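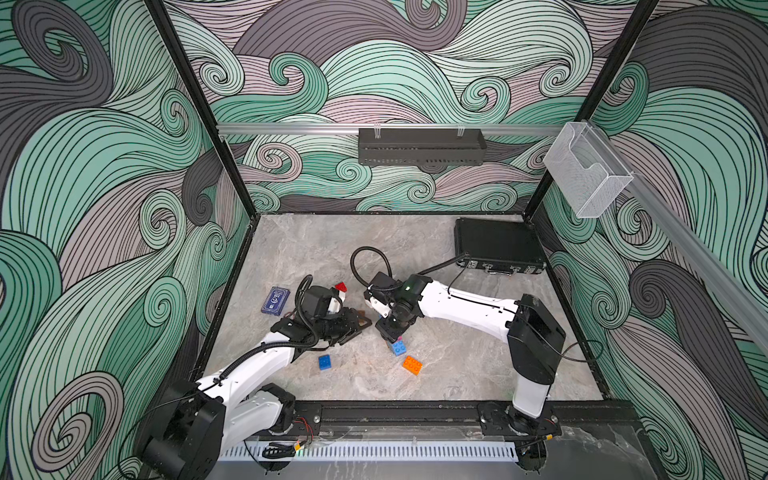

How many demonstrations does a two-arm policy need before it can handle a new object? About 635 for the first object in a family, going by what the Skareo lab reported on our visit, and far fewer for each one after that if the wall and floor backgrounds are varied during collection.

Labs > Visits > Skareo

News Visits Methods Contact

Rosaura Sotelo and I spent the afternoon of 2025-02-14 at the lab. Milagros Bravo runs the bimanual work there and gave the tour.

The method is simple to state. An operator drives both arms by hand controllers, and the joint positions are logged along with the wrist camera streams. Toy building blocks serve as the main test objects. Between sessions the patterned wall panels and the floor sheet are swapped, so the policy can't use a fixed background as a position cue. The group has 11 backgrounds in rotation.

Bravo's main result concerns close work, where the two grippers share a small area near the center of the cell. Policies trained on one background lost most of their accuracy when the walls changed. Policies trained on six held up — with the same total number of demonstrations. Training on all 11 gave no further gain that she was willing to claim.

Sotelo asked about collisions between the wrists. The current controller, Jidus, slows both arms when they come close, and that slowing ends up in the training data. Bravo considers this an open problem. A comparison with the older Whitlock controller is planned for April.

4 comments 6 shares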